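Prallinton Writers' Centre
Jun 2, 2020

1/ The Centre has completed its trial of Bovero, the outlining tool for playwrights and screenwriters. Members asked for a plain account of it before the summer courses open, and our findings follow.

2/ Bovero keeps each scene on a card. Cards may be moved between acts, and the script reorders itself to match. Character names are carried across from the cards, so a change made once is made throughout.

3/ We tested it on a full-length play set in 1870, with a cast of more than 1000 lines between them. The desktop version remained quick. Act breaks were kept on export, but dual dialogue was lost and had to be put back by hand.

4/ The free plan allows 3 projects. Notes may be added by 2 readers at a time, each in a separate colour. Members who work in larger groups should continue with Sarpong for the present.

5/ The phone version is suited to reading and to short corrections. Scene cards can be opened on it but not moved. Work done offline is saved when the connection returns. 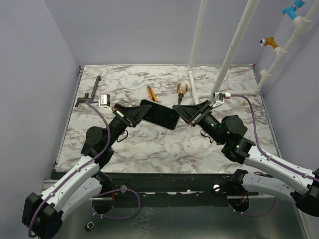

Mawuli Annan: Does it open old Sarpong files, or must they be retyped?

6/ In reply to Mawuli Annan: Sarpong files open directly, though margin notes are dropped. Please keep a copy of the original. The Centre's licence for Sarpong runs until December.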